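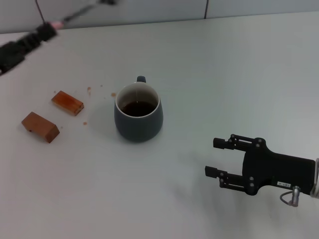

Folasade Edet wrote in after my last column to say that she had owned the Naduver hand grinder for a year and a half, that it made better coffee than her old electric one, and that she would still not buy it again. Her complaint was the adjustment ring. It slips. You set it where you want it, put the grinder in a drawer, and the next morning it has moved a notch or two coarser.

I have been using the same model since May and I agree with her on the ring, though I come down on the other side of the question.

The Naduver is a manual burr grinder with a steel body and a folding crank. It holds enough beans for two cups if you fill it to the top, and filling it to the top is a mistake, as the lid pops off during the first few turns. For one cup, medium grind, I need around 3 minutes. That is slow. The Hindlow, which costs more and weighs nearly twice as much, does the same job in less than half the time.

What you get for the lower price is an even grind. I brewed the two side by side for a week, same beans, same kettle, and could not tell the cups apart with any confidence. My wife preferred the Naduver on four mornings and the Hindlow on three. For French press and drip it is all you need. For espresso it isn't, and the box shouldn't say that it is. At the finest setting the burrs rub and the crank gets stiff.

Cleaning is easy. The bottom burr comes out without tools and the brush that comes with it is decent. Don't lose the small spring. I did, and the replacement took 38 days to arrive – Ezeani, the importer, was polite about it but had none in stock.

About that slipping ring. Babatunde Onuoha at the shop where I buy my beans put a thin rubber washer under his, and I copied him. It has held its setting since. A grinder at this price shouldn't need a fix from the plumbing aisle, but the washer cost less than a dollar and took no skill to fit.

The crank knob is plastic and feels cheap. The jar threads are a little rough and collect grounds, so wipe them before closing.

Buy it if you make one or two cups a day and don't mind the work. If you grind for a family, spend the extra on the Hindlow or get an electric. 4 out of 5 with the washer, 3 without.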